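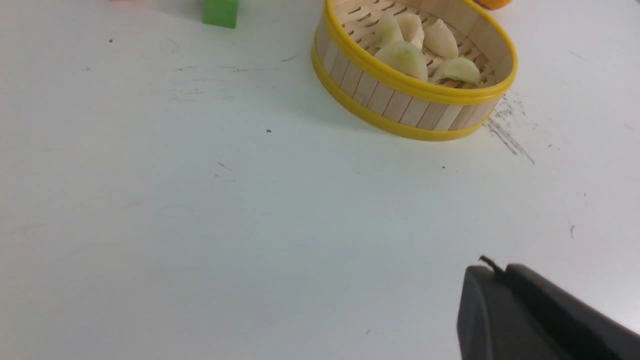
Rapport de projet : la cuisson à la vapeur des raviolis dans un panier en bambou

1. Introduction

Ce rapport présente le travail que notre groupe a fait pendant le semestre pour le cours « Techniques culinaires et matériel ». Le sujet était libre, mais il fallait choisir un ustensile simple et étudier comment il influence le résultat dans l'assiette. Nous avons choisi le panier à vapeur en bambou. Dans mon pays, on utilise surtout une marmite en métal avec une grille, et je voulais comprendre pourquoi beaucoup de cuisiniers préfèrent le bambou pour les raviolis.

Le projet porte le nom de Tistine, que nous avons gardé du premier exposé oral. Il a duré jusqu'au mois de mai.

2. Le matériel

Le panier est rond, avec une paroi en lattes de bois clair. Deux bandes jaunes en plastique entourent la paroi, une en haut et une à la base. Le fond est aussi en bambou, percé de petites fentes allongées qui laissent monter la vapeur. Nous l'avons acheté chez Brudemis, un magasin d'articles de cuisine près de la résidence, et nous avons payé 29 euros avec le couvercle.

Pour comparer, nous avons emprunté à l'atelier un cuiseur en métal de la marque Lencho. Il a un fond troué et un couvercle en verre. Les deux appareils se posent sur la même casserole, et cela nous a permis de garder la même quantité d'eau pour tous les essais.

Les raviolis étaient de plusieurs sortes. Nous avons utilisé une pâte de blé ordinaire et une pâte à base d'amidon, qui devient translucide. Les farces étaient aux légumes verts ou au chou avec du tofu. Les formes aussi changeaient : des demi-lunes lisses, des demi-lunes au bord plissé et des raviolis pincés sur le dessus. Je dois reconnaître que mes plis sont devenus à peu près corrects seulement vers la fin du projet.

3. La méthode

Avant chaque essai, nous avons passé le panier en bambou sous l'eau froide, puis nous l'avons égoutté. L'eau de la casserole devait bouillir avant de poser le panier. Nous avons noté le temps de cuisson avec un minuteur, et nous avons attendu 90 secondes avant d'ouvrir le couvercle après avoir éteint le feu.

La disposition des raviolis était une partie importante du travail. Nous avons essayé deux manières. Dans la première, les raviolis étaient serrés les uns contre les autres, d'un seul côté du panier. Le fond restait visible autour du groupe. Dans la deuxième, nous avons laissé un espace de la largeur d'un doigt entre les pièces. Au total, nous avons cuit 46 raviolis pour les mesures, sans compter ceux des premiers essais, que nous avons mangés sans prendre de notes.

Les observations ont été écrites dans un tableau partagé que nous appelions Skeltov. Chaque ligne contenait la forme, la pâte, la place dans le panier et l'état du ravioli au moment de le retirer.

4. Les résultats

La différence la plus claire entre les deux cuiseurs concerne l'eau qui tombe du couvercle. Avec le couvercle en verre, des gouttes tombaient sur les raviolis et la pâte devenait molle par endroits. Avec le bambou, la surface restait plus régulière.

Par contre, le bambou colle davantage. Sans papier de cuisson, 2 raviolis se sont déchirés pendant le même essai, les deux en pâte translucide. La pâte de blé résistait mieux. Nous avons ensuite découpé des ronds de papier et nous les avons percés avec une fourchette, et le problème a presque disparu.

La disposition serrée a donné de moins bons résultats que je pensais. Les raviolis gonflent légèrement et se touchent, et quand on les sépare, le bord plissé de l'un reste parfois attaché au ventre de l'autre. Les formes pincées supportent mieux le contact, parce que leur partie fragile est en haut.

Pour le temps de cuisson, nous n'avons pas trouvé de différence assez grande entre le métal et le bambou pour pouvoir conclure.

5. Les difficultés

L'odeur du bois neuf était assez forte pendant les premières cuissons. Nous avons fait chauffer le panier vide, deux fois, et elle a diminué. Le séchage demande aussi de la patience : il faut laisser le panier ouvert, debout, loin du radiateur. Les fentes du fond se nettoient mal avec une éponge, une petite brosse est préférable.

Notre étude a des limites. Les farces étaient préparées à la main et leur humidité n'était pas toujours la même. Nous n'avons pas essayé deux étages de panier l'un sur l'autre, alors que c'est l'usage dans les restaurants. Si un autre groupe reprend le sujet l'année prochaine, je lui conseille de commencer par ce point et de peser chaque ravioli avant la cuisson.

6. Annexe

Le tableau des mesures et la recette des deux pâtes sont déposés dans le dossier Tistine, sur l'espace du cours.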